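On the Care and Folding of Household Cloths

The cloth cupboard at Zadside was reorganized in July, and a number of readers have since asked for a written account of the method. The present entry sets out the procedure as it now stands. It replaces the short note on napkins and the longer one on tea towels, both of which have been removed from this site.

The cupboard holds 102 pieces in all. They were counted when the shelves were emptied for painting. The total includes table covers, runners, napkins, drying cloths, and a category that my late aunt's inventory calls "various," which consists mainly of square and rectangular cloths too small for a table and too large for a tray. It is this last category that has given the most difficulty. Table covers have an obvious place and an obvious fold. The various cloths have neither, and for several years they were simply rolled and pushed to the back.

Sorting before folding

Cloths are sorted first by weight and then by color. Sorting by color alone was tried and given up. A heavy cloth placed on a light one will press creases into it within a few weeks, and the creases do not always come out with a warm iron. Heavy pieces therefore go on the lowest shelf, medium pieces on the middle shelf, and anything sheer or openwork on top.

Dark blues and blacks are kept together and apart from the whites. Most of ours have been washed many times and no longer give off color, but two of the navy pieces bled badly in their first year, and the habit has remained. New dark cloths are washed alone twice before they are admitted to the cupboard. Lace and lace-patterned pieces are stored with a sheet of plain tissue between them, so that the pattern of one does not catch on the next.

Stitched borders

Many of the cloths carry a decorative edge in a contrasting thread, most often white on a dark ground. These edges require more attention than the field of the cloth. The stitching is usually a little tighter than the fabric it sits on, and if the cloth is dried carelessly the border draws in and the whole piece begins to curl. Once that has happened, the corners will no longer meet.

The remedy is to ease the border by hand while the cloth is still slightly damp, working from the center of each side toward the corners. The cloth should not be pulled hard. A zigzag stitch has some give in it and will return to its length with light, repeated tension. A straight stitch has almost none and may break. Where a thread has already broken, the cloth is set aside for mending and is not folded with the rest.

Folding without a table

It is commonly assumed that folding requires a large clear surface. For table covers this is true. For the smaller cloths it is slower, as each one must be laid down, smoothed, folded, and lifted again. The procedure now followed at Zadside is to fold these pieces standing, with the cloth held up in front of the body and squared in the air.

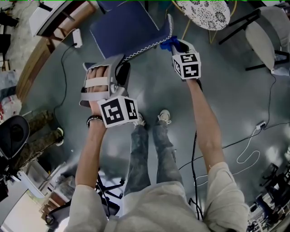 Raili Rantala wrote in to disagree. She folds everything flat, she said, down to the smallest napkin, and has never found that a cloth squared in the air keeps its corners past the first half turn; she would accept the standing method for drying cloths and for nothing with a worked edge.

Her objection is a fair one and deserves a proper answer. The standing method does depend on taking hold of the cloth at the correct points. It should be held by two neighboring corners, with the border hanging free and the thumbs on the side facing the body. The two corners are brought together, the fold is allowed to drop under its own weight, and only then is the lower edge taken up. If the lower edge is taken up too early, the fold sets at an angle, and the cloth must be shaken out and begun again. I suspect that this is the fault she has met with. Heavier cloths drop well. Very light ones do not, and for those I concede the point and use the table.

The finished size

All small cloths are folded to a width of 19 centimeters. The figure was chosen to suit the shelf, which takes three stacks side by side with room for a hand between them. Readers with other shelves should measure their own. A strip of stiff card cut to the right width and kept inside the cupboard door is sufficient as a guide, and ours has lasted since the painting without replacement.

The stitched border is folded to the inside on every piece except those kept for guests. On those it is left showing along the front edge, so that the right cloth can be found without disturbing the stack. Stacks are kept to a height of no more than ten pieces. Above that they lean.

Washing and pressing

The small cloths are washed at moderate heat and dried over a rail - never on a line with pegs, which leave marks in the border. The full cupboard takes about 70 minutes to refold when everything has been washed at once, though this is seldom necessary. In an ordinary month only the drying cloths and a few napkins pass through the laundry.

Pressing is done on the wrong side. The iron is set down and lifted again along a worked edge, and is not pushed. Starch is no longer used on anything but the two large table covers, having been found to yellow along the fold lines in storage.

Matters outstanding

The runners have not yet been dealt with. They are too long for the shelf at the present width and are hanging over a rod in the passage until a decision is made. Tuulikki Karppinen has recommended rolling them on cardboard tubes, and two tubes have been obtained for a trial. An entry on the result will be posted once the runners have been stored through the winter.

Correspondence on mending threads remains open. Replies have been slow this autumn, and letters are being answered in the order in which they came.

10 October 2020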